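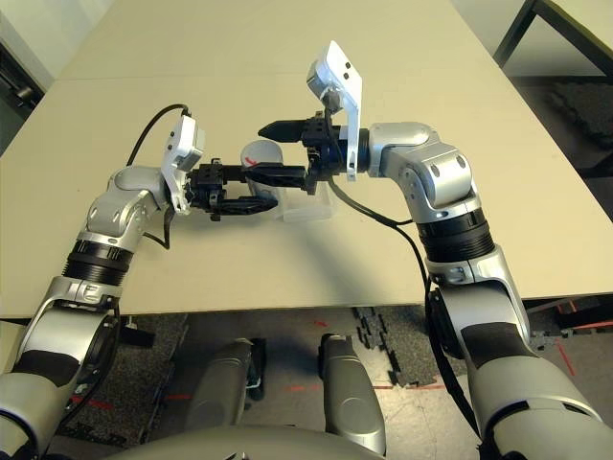
Sourdough starter has gone flat after moving house, do I bin it?

Posted by Shanthi Jayasinghe

Hi all, bit of a panic here. I moved up to Brutville in November and my starter came with me in a jar on the passenger seat (seatbelt on and everything!). Before the move it doubled in 4 hours without fail. Now I feed it at breakfast and by teatime there are a few sad bubbles and a layer of grey liquid on top. Same flour, same jar, same spoon. The new kitchen is colder and the water tastes a bit like a swimming pool – could that be it? I've had this starter for years and I'd be gutted to lose it.

Rasmus Bite

Don't bin it! Grey liquid just means it's hungry. Pour it off, or stir it in if you like things sour. My money's on the cold. Mine sulks every winter and I keep it on top of the fridge, towards the back, until spring. For the water, fill a jug the night before and leave it out on the side, though that won't help if your supplier uses the longer-lasting stuff, so try a bottle of cheap still water for a few days and see if it perks up.

I'd also throw most of it away and feed what's left a lot more than you think. I keep a spoonful, then add 50 g flour and 50 g water, twice a day. A bit of rye in the mix gets it going nicely – I use half and half when it's being lazy. Give it a week before you decide anything. If you see pink or orange streaks or any fuzz, that's different, chuck the lot and scrub the jar.

Dilix

had the same thing, gave up and bought dried yeast lol. 500 g flour, one sachet, done by lunch

Hauksdóttir

Agree with Rasmus on the rye. I put mine in the oven with only the light on and it was climbing out of the jar by the third day. Do stick a note on the oven door, I've cooked one.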